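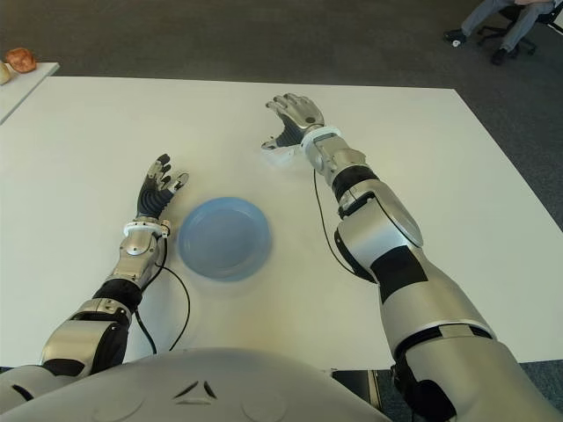

Plates wanted for the Trellonham lunch table

The lunch table is short of plates again. When the cupboards were gone through in July there were 248 dinner plates on the shelves, and the big end-of-summer lunch is set for 265 people. We also like to hold a few back for seconds and for the serving table, so the gap is wider than it looks on paper.

Plastic is what we are after. The china went to the Wultard hall two years ago and we are not going back to it. It was heavy to carry up the stairs, it chipped in the racks, and a full crate took two people to lift. Plastic plates with a bit of a rim are easier all around. They hold gravy and salad dressing, they stack, and a child can carry one across the room without much worry.

Color does not matter. We have given up on matching sets. Light blue, white, yellow, green - all of it goes in the same cupboard and comes out in whatever order it was stacked. Please do check the following before you drop anything off.

Size. A plate should be big enough for a full lunch. Side plates and saucers are not needed, and we have more bowls than we can store.

Condition. Knife marks are fine. Cracks are not, and neither is anything that has gone sticky or cloudy from years in a hot dishwasher. If a plate rocks when you set it on a flat counter, it has warped and will slide around once there is food on it.

Labels. If you want your plates back after the lunch, put your last name on the underside with a strip of masking tape. Permanent marker wears off in the wash, and last year we ended up with a stack that no one claimed. Those are now in general use.

Drop-off is at the Vaughan Street door, any morning between 9:00 and noon. There is a gray bin just inside. Please do not leave boxes on the step, as the rain gets in under the awning. If you have more than one box, ring the bell and someone will come down with the cart.

Cadi Gape is keeping the list of what comes in and will post the total by the kitchen door. She is also looking for help with washing. Everything donated gets washed before it goes on the shelf, even if it arrives clean, and then it is dried in the racks overnight. Plates put away damp stick together and pick up a smell. A washing shift runs 2 hours and needs 6 people: two at the sinks, two drying, and two sorting by size. Aprons are provided. Bring your own gloves if your hands are sensitive to the soap.

One note on setting the tables. The plates go out first this year, before the cups and flatware, with a hand's width between each plate and the table edge. Last summer the cups went down early and had to be moved twice.

Spare serving spoons and water pitchers are also welcome in the same bin. We have plenty of forks.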